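Margaritis Stand Bag – 4 way top, full length dividers

Back in stock. Same bag as last year with a better zip on the ball pocket, the old one stuck when it got cold. Sized for a full set plus one spare wedge if you must.

Weight 376 g less than the trolley version. Double strap, padded, unclips if you only ever ride. Legs open on their own when you set it down, give them a bit of a push the first few goes as they're stiff from new.

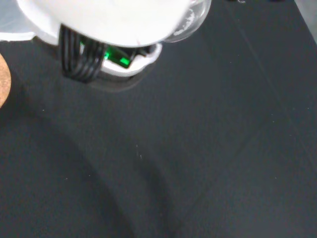 Black cables under a white housing

Colours: navy, bottle green, grey. Green is low, next lot due January.

Pockets – balls, tees, drink, one long one for waterproofs, small lined one for watch and keys. Towel ring on the left. Umbrella sleeve fits most full size brollies, not the very fat handled ones.

Rain hood included. It's in the long pocket, please look before you ring us.

Price 98 pounds, stock code 686. Club orders (4 bags or more) ask for Themis Kyriakidis at the shop, he does the names and crests too. Allow extra time for stiching, and named bags can't come back unless theres a fault.

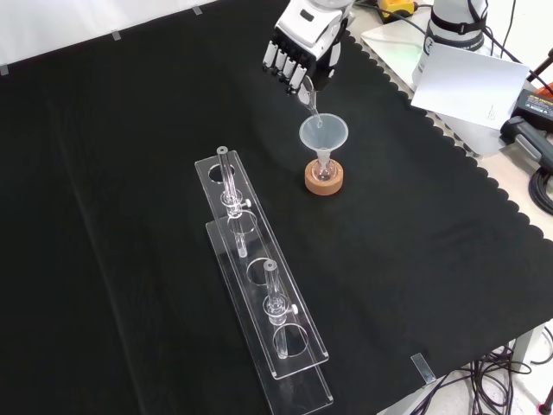
Glass vessel over the funnel, flask in its cork ring

Care: wipe down with a damp cloth. Don't put it away wet with the hood on. Spare legs and straps sold seperately, both fit last year's bag as well.

Page updated 15 October 2019

Related items
Riren trolley bag
Hallemine rain hood, spare
Boredier double strap
Margaritis travel cover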